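2023年5月29日

**装订用品及检修台位点检表(附意见)**
适用范围:Plellel 文印室、Girard 装订间及检修台位
表单编号:139
填表:Océane Charbonneau
复核:Kamonchanok Rattanakul

判定符号:○ 合格;△ 可用,需跟踪;× 停用;— 本次未查。备注栏不得空白,无意见时写“无”。

## 一、台位与围板

| 项目 | 检查内容 | 判定 | 备注 |
|---|---|---|---|
| 1.1 | 立柱与围板接缝有无松动、错位 | ○ | 手推立柱无晃动 |
| 1.2 | 台面压边条有无翘起、毛刺 | ○ | 戴薄棉手套沿边条走一遍,未挂丝 |
| 1.3 | 围板贴面有无起泡、开胶 | △ | 一处贴面边缘手感发硬,疑为旧胶,未见脱开 |
| 1.4 | 台面覆面有无破损、油渍 | ○ | 碎屑见 1.6 |
| 1.5 | 台位照明 | ○ | 照度计读数 478 lx,满足细小零件作业 |
| 1.6 | 台面碎屑、断钉 | △ | 作业后须用磁棒收集,再用粘尘纸 |

意见:草莓图案的围板花色密,断钉弹到板脚处不易看出。台面蕨叶花纹是灰色线条,与钉子颜色接近,问题相同。建议拆机作业时在台面上加垫一块单色浅盘,浅盘边高不低于 4 mm。换围板费用较高,本年度不列。

## 二、订书机(打开状态检查)

检查前先退出全部订书钉,打开上臂,机身平放。检查时手指不得置于出钉口与底座砧板之间。

| 项目 | 检查内容 | 判定 | 备注 |
|---|---|---|---|
| 2.1 | 退钉完毕,钉槽内无残钉 | ○ | 大小机型均已确认 |
| 2.2 | 大型黑色机:槽内长弹簧有无变形、脱钩 | ○ | 手拉全程顺畅,两端挂点完好 |
| 2.3 | 大型黑色机:铰接处铆钉间隙 | △ | 横向有轻微旷量,未超限 |
| 2.4 | 大型黑色机:前端金属件 | ○ | 无卷边 |
| 2.5 | 小型米色机:推钉件回位 | ○ | 连续回位无卡滞 |
| 2.6 | 小型米色机:钉仓折边 | ○ | 无开裂 |
| 2.7 | 小型米色机:底座与钉仓对中 | △ | 试订后钉脚偏向一侧,见第四节 |
| 2.8 | 外壳清洁 | △ | 用微湿布擦拭,不得使用溶剂 |
| 2.9 | 机身编号标签 | × | 部分标签脱落,须补贴后方可回库 |

试订条件:80 g 复印纸,小型机每叠不超过 10 张,大型机每叠 40 张。每台连续试订,出现空钉或叠钉即停,记入备注。

## 三、现场照片
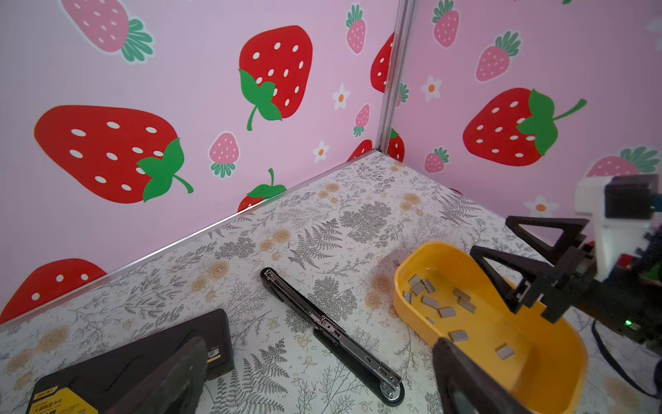
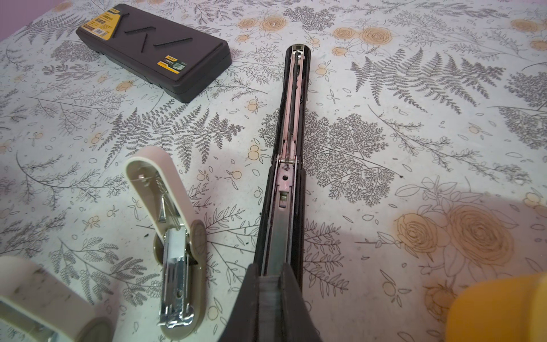
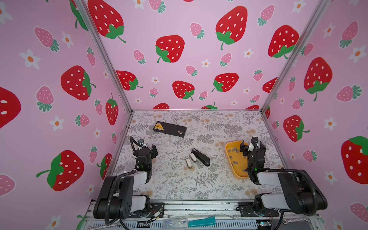
Kamonchanok Rattanakul 的复核意见:2.3 项判 △ 可以接受,但“未超限”须写明限值和量具,否则下次换人检查无从比较。铰接处旷量会先反映在钉脚歪斜上,建议与试订样张一起存档。另外,2.9 项不应只判标签,编号缺失的机器无法对应上次记录,该机其余各项的历史数据均应视为无效,从本次重新起算。

填表人答复:接受。限值按 Trostham 仓库现行的内部规定填写,横向旷量不大于 0.4 mm,用塞尺测。本次用的是同一把塞尺,读数 0.25 mm,已补入原始记录。编号按新号重编,旧号作废,不再沿用。

## 四、不合格及跟踪项

1. **2.7 钉脚偏斜。** 小型米色机试订样张钉脚向左偏。先清理砧板凹槽内的纸屑,再试订一次。仍偏者校正底座,校正无效则停用。禁止用钳子直接扳砧板。
2. **2.3 铰接旷量。** 八月复测。读数增加即更换铆钉;无备件时整机降级,只用于薄册。
3. **2.9 标签。** 补贴位置改在机身侧面,避开手握处。旧位置在底部,放置时受磨,脱落率高。
4. **1.3 贴面边缘。** 不处理,下次点检时复看。若出现翘边,用双面胶临时固定,不要打钉。
5. **1.6 断钉收集。** 磁棒挂在台位右侧挂钩,用后归位。本次检查时磁棒在 Girard 装订间的抽屉里,找了一阵。

## 五、作业安全提示

- 打开大型机上臂时,一手压住机身后部,另一手抬臂。弹簧有预紧力,推钉件可能弹出。
- 查看钉槽时面部不要正对前端出口,佩戴护目镜。
- 小零件拆下后放入有盖容器,不放在台面上过夜。
- 润滑只用于铰接轴,每次一滴,擦去多余部分。钉槽和弹簧不加油,油会沾到纸上。
- 断钉投入金属锐器罐,不投普通纸篓。罐装至四分之三即封口更换。
- 打开状态的订书机不得叠放。离开台位前应合拢上臂,并确认锁扣到位。

## 六、备件与耗材

| 名称 | 状态 | 处理 |
|---|---|---|
| 大型机推钉弹簧 | 有备件 | 无 |
| 大型机铰接铆钉 | 缺 | 向 Lirham 询价,附旧件尺寸 |
| 小型机底座 | 有备件,颜色不一致 | 可用,不影响判定 |
| 编号标签 | 余量不足 | 补一卷,选耐磨覆膜型 |
| 粘尘纸 | 充足 | 无 |
| 护目镜 | 一副镜片划伤 | 更换 |

铆钉询价时注明材质为钢,不接受铝制替代件。上一批铝件装上后不久即变形,退货手续至今没有办完,单据在 Océane Charbonneau 处。

## 七、结论栏

台位:可继续使用,1.3、1.6 跟踪。
大型黑色机:可用,2.3 跟踪,八月复测。
小型米色机:2.7 处理完毕并重新试订之前不外借。
无编号机:补贴标签后重新点检,合格方可回库。

填表人签字:Océane Charbonneau
复核人签字:Kamonchanok Rattanakul
本表原件存 Plellel 文印室,复印件随机器转交 Girard 装订间。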